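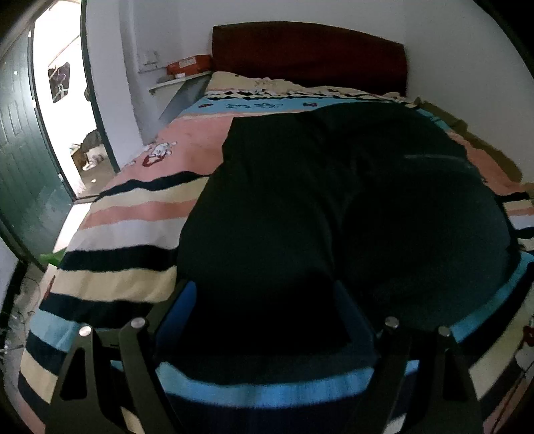 在Nonitz开小旅馆的第六年：一位女店主的谈话

Nonitz是一个不大的镇，从Zurkbridge坐公共汽车过来，中间要换一次车。镇上的旅馆不多，我采访的这位店主，她的旅馆只有4个房间。她请我不要写她的名字，她说：“镇上的人都认识我，镇外的人不需要认识我。”我答应了。

我们在她的厨房里谈话。她一边说一边剥豆子，有时候停下来接电话。中文不是我的母语，所以她讲得很慢，有的句子讲了两遍，我很感谢她。

她以前在Zurkbridge的一家印刷厂做会计。厂搬走以后，她回到母亲的老房子。“开始我没有想开旅馆，”她说，“我只是想把屋顶修好。修屋顶的师傅没有地方住，就住在楼上，住了一个月，走的时候一定要给我钱。我才想到，这个房子可以让人来住。”

第一年的客人很少。她记得1月份整个月只来了一对夫妻，他们是走错了路，本来要去Diltlow看亲戚。“雪很大，他们住了两个晚上，把我的果酱都吃完了。后来他们每年都来，不去看亲戚也来。”

我问她，给客人住的房间和给家里人住的房间有什么不同。她想了一会儿。

“床要大一点，灯要近一点。别的差不多。有的旅馆全部用白的床单，看起来很干净，可是我睡在里面觉得像在医院。我喜欢有颜色的。小孩子进门看见床上有图案，就不哭了。”
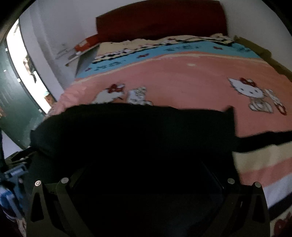
她对洗衣服的事情讲得特别详细。镇上的水很硬，毛巾洗几次就变得像纸板一样。她试过很多办法，最后是邻居教她在最后一次漂洗的时候放一点白醋。“不要放多，放多了客人会问你是不是在腌黄瓜。”厚的毯子她不用机器烘干，都挂在后院的绳子上。下雨的星期，后院不能用，她就挂在楼梯上，客人上楼要低着头走。

钱的问题，她一点也不回避。最难的是锅炉坏的那一次，修理费要2000，她手里只有1000。她去找卖锅炉的Lau商行，对方同意她分几次付。“我每个月走路送过去，不用银行转账。我想让他们看见我的脸。”付清那一天，商行请她喝了一杯咖啡，她说那杯咖啡很难喝，她还是喝完了。

去年春天以后，旅馆关了很长时间。她用这段时间刷了墙，学会了自己换水龙头，还把母亲留下的菜谱抄了一遍，有几页被油弄脏了，看不清楚，只好自己猜。我问她有没有想过不做了。

“想过，是冬天想的。冬天想的事情不要马上决定。”她把豆子倒进锅里，又说，“现在开始有人打电话来了，先问有没有房间，然后问早饭还有没有那个面包。”

那个面包是黑麦的，里面有葛缕子，早上很早就要烤。她不卖面包，但是客人离开的时候，她会用纸包一块让他们带走。Diltlow的一家咖啡馆曾经想跟她订货，她没有同意，因为烤箱太小，她也不愿意换大的。

谈到最后，我请她给想开小旅馆的人提一个建议。她不太喜欢这个问题，说每个房子的情况都不一样。过了几分钟，她在找锅盖的时候忽然说：“自己要在每个房间里睡一晚。哪扇窗户有风，哪块地板会响，睡过才知道。我第二个房间的窗户，就是这样发现要修的。”

后来电话又响了，是问夏天的房间。她用肩膀夹着电话，在墙上的日历上写字，我就自己把茶杯洗了。

2021年6月5日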